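What Is Yellow? A Colour Explainer for Curious People
By Kenna Laing

Look round the room you're in and find something yellow. A banana, a pencil, the sleeve of a raincoat, anything will do. Got one? Brilliant, because we're going to find out what is going on when you look at it, and it's stranger than you might think!
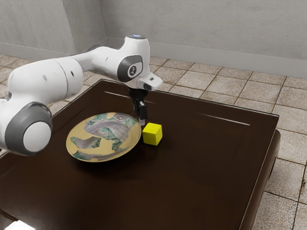 Pitville, 19 July 2025

Let's start with sunlight. It looks plain, but it's a mixture of every colour in the rainbow, all travelling together. When sunlight goes through raindrops the colours get spread out, and that's when we see them side by side: red, orange, yellow, green, blue and violet, with lots of in-between shades that don't even have proper names.

Light travels in waves, a bit like ripples on a pond, only far too small to see. Red light has long waves and violet light has short ones. Scientists measure them in nanometres, and there are a million nanometres in one millimetre! A wave of violet light can be 400 nanometres long. Yellow waves are longer than that, and they sit in the rainbow between orange and green.

Now think about your banana. Light lands on it from the window or the lamp. The skin soaks up most of the blue and violet part of the light and bounces a lot of the rest back out. Some of that bounced light goes into your eye, and you see yellow. Turn out all the lights and there's no light left to bounce, so the banana has no colour you can see at all (it still tastes the same, I've checked).

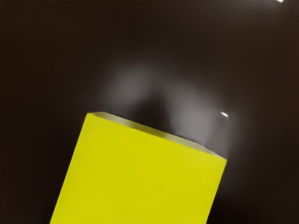

At the back of each eye are millions of tiny cells called cones. Most people have three kinds. One kind is best at catching long waves, one is best at middle-sized waves and one is best at short waves. You might expect to have a special yellow kind too, but you haven't! When the long-wave cones and the middle-wave cones are both busy and the short-wave cones are quiet, your brain puts those messages together and says "yellow".

This means your brain can be fooled. A television screen is made of tiny red, green and blue lights, with no yellow ones on most sets. To show you a lemon, it switches on the red and green lights together. Your cones send the same sort of message as before, and there's your lemon, as yellow as anything.

What about brown, though? You can search a rainbow from end to end and you won't find any. Brown is what we call orange when it is much darker than the things next to it. My friend Hema Kartha mixes it from orange paint and a small dab of black, and it's amazing how suddenly it changes over.

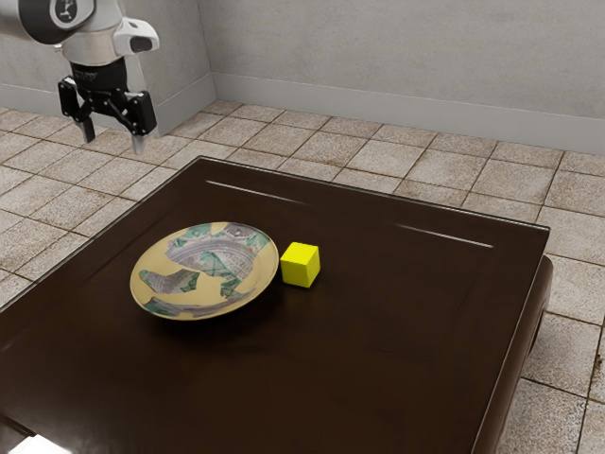
Dark brown wood. Think of it as a very dim orange!

Try it yourself

You need 2 torches, a piece of red see-through sweet wrapper, a piece of green see-through sweet wrapper, two elastic bands and some white paper.

Fix the red wrapper over one torch and the green wrapper over the other. Make the room as dark as you can, then shine both torches at the same spot on the paper. Move them nearer or further away until the two colours look equally bright. Where they overlap you should get a yellowish patch. Wrappers vary a lot, so if yours goes a bit orange, pull the red torch back. 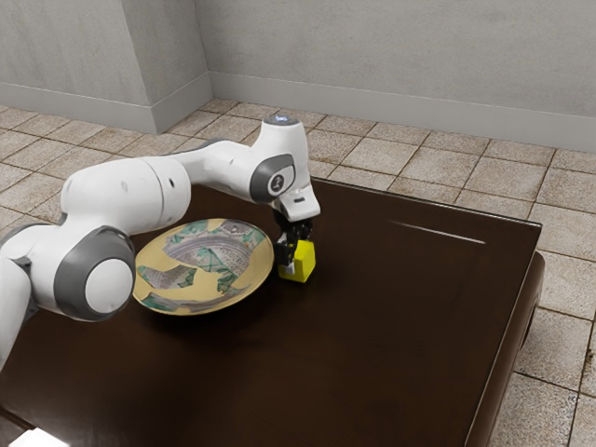

Do cats and dogs see yellow?

Dogs see yellow and blue quite well, but red and green are hard for them to tell apart. Cats are probably much the same, and their colours are thought to be paler than ours.

Bees are different again. They can see yellow, and they can also see ultraviolet, a kind of light our eyes miss completely. Plenty of flowers that look plain yellow to us have ultraviolet patterns on their petals, showing the bee where to find the nectar. Have a look at a dandelion next time you're out, and try to imagine what a bee is seeing!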